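December, 4:10 pm. Bench 2, Sturkness tablet teardown.

Screen still on. Adhesive along the long side is worse than the last batch, 36 minutes on the heat mat and it barely budged. Do-yoon says go up a step on the heat, I'd rather wait. Metal picks stay in the drawer, they marked the Kaline housing last time - plastic only from now on.

Table needs wiping before we lay out screws. Use the Imai mat, 8 screws per side, dont mix the rows. 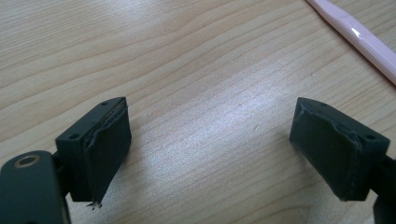

Takeshi wants the pry sticks back at his bench by tonight. Order more from Zurar, the flat long kind, the short ones snap. Box of 42 shoud last til spring. Try the corner again after coffee.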